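# Questions we get about the Traltinham Film Writing Circle

**What is this, exactly?**
We watch one movie a month, we each write a review of it, and then we get together and read them to each other. It started with Obaidul Nanayakkara and Oanh Cù arguing in the margins of a library copy of old festival notes, and it has grown into the best night of the month (we're biased).

**Do I need to know a lot about movies?**
No! One of our favorite pieces ever came from someone who had never seen a silent picture before and spent the whole review on the hands of one actress. If you noticed something and want to tell us, you're ready.

**How long should a review be?**
Up to 1000 words. Most people land near the top of that, but Oanh once turned in 205 words on a three-hour western and we talked about it until closing.
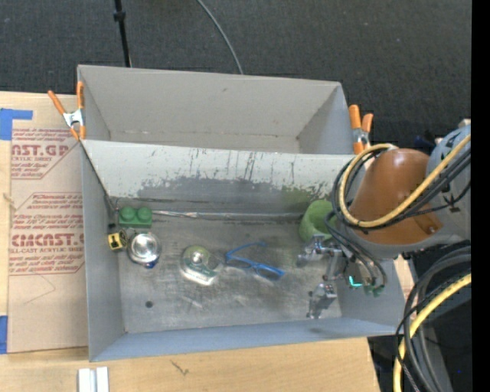 **Can I write about a movie I hated?**
Please do. All we ask is that you say what you saw before you say what you thought. A good pan is a joy to hear out loud, and it usually starts a great argument with whoever loved the thing.

**Where and when do you meet?**
Upstairs at Gundley Hall, 7 p.m. We take January off. The side door is the one to use, and there's an elevator if you ask at the desk.

**What happens to the reviews afterward?**
You keep yours and do what you like with it. If you want, we'll also put it in *Sterkon*, our little magazine, which Obaidul lays out himself. The last issue went out in 900 copies and we're so proud of it!

**Which critics do you read?**
All sorts. We open each meeting with a page from an old newspaper column or a collection somebody found secondhand. Bring one! Short passages work best, and they don't have to be about that month's movie.

**Will people edit my work?**
Only if you ask. Write "marks welcome" at the top and you'll get pencil notes from whoever sits next to you.

**How do I join?**
Just come along. Sign-up sheets are also on the counter at Michalski Books, along with the title of the next movie.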